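Frequently Asked Questions: Sorden Recording and Pose Software

Last updated Jul 29, 2026

These answers are intended for partner laboratories and internal teams that use Sorden to record, align and export demonstrations made with hand-held grippers. Questions about purchasing and hardware repair are handled separately by the Uvton service desk.

What does Sorden do?

Sorden collects the video, pose and jaw-width streams from a pair of hand-held grippers and places them on a single clock. It then writes one episode file for each demonstration. The file can be replayed, checked and passed to the training tools without further conversion.

Does Sorden control a robot directly?

No. Control is the responsibility of Lukumay, a separate package that reads a trained policy and sends targets to the arm. The two packages share a message format, and a Lukumay installation must be on the same major version as the Sorden installation that produced the data.

How is the position of each gripper estimated?

Each gripper is tracked by its own camera and inertial unit. Where a printed marker is mounted on a gripper and is visible to the other gripper's camera, Sorden also computes the relative pose between the two. The relative pose is used to correct drift when the two estimates disagree. It is stored in the episode file under its own field, so users who prefer the uncorrected track can still obtain it. 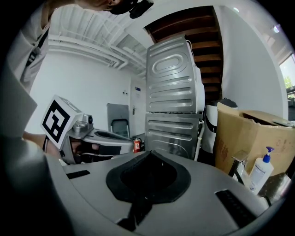
Trovus Department of Perception and Tooling

Why does the marker have to be flat and clean?

The detector looks for straight borders and sharp corners. A lifted edge or a smear across the print shifts the corners by several pixels, and the error in rotation is larger than most users expect. Replace a marker that is scratched. Do not trace over it with a pen.

What happens when the marker leaves the camera's view?

Tracking continues from the camera and inertial data alone. If the marker is out of view for more than 3 seconds, the software flags that section as "single source." Flagged sections are kept in the export by default -- use the strict setting to remove them.

Can recordings be made in ordinary rooms?

Yes. The mapping step works best where there is fixed detail at several distances, such as door edges, stair treads, pipes and appliances. Large blank walls give the software little to work with. Windows are acceptable, although strong changes in daylight between the mapping pass and the recording may reduce the number of matched points.

How long may one episode be?

The limit is 3,000 frames per episode. Longer tasks should be divided at a natural pause, with both grippers held still at the division. Sorden will link the parts if they carry the same task label.

Why was my episode rejected?

The most frequent causes are a missing mapping pass, a clock offset above the permitted value, and a jaw calibration made with a different gripper. The rejection code is written in the session log. Code 26 means that the left and right serial numbers have been exchanged. It can be corrected from the Devices page and does not require a new recording.

Must I calibrate before every session?

Jaw calibration is required whenever a finger pad or a camera has been removed and refitted. Camera calibration remains valid until the lens is disturbed. The Devices page lists the date of each calibration and the user who performed it.

Are faces removed from the video?

A blurring pass is run at export and is switched on by default. It does not alter the original recording, which stays on the capture machine until a project administrator deletes it. Sites with stricter rules may turn on blurring at capture, at some cost in frame rate.

Will files from earlier versions remain readable?

Files written in the previous format can be opened until December. After that they must be passed through the conversion tool supplied with the installer. The tool leaves the source file in place.

Whom should I contact if my question is not answered here?

Please write to the department through the support form and attach the session log. Questions about the episode format or the pose fields should be marked for the attention of Yung-ching Shih.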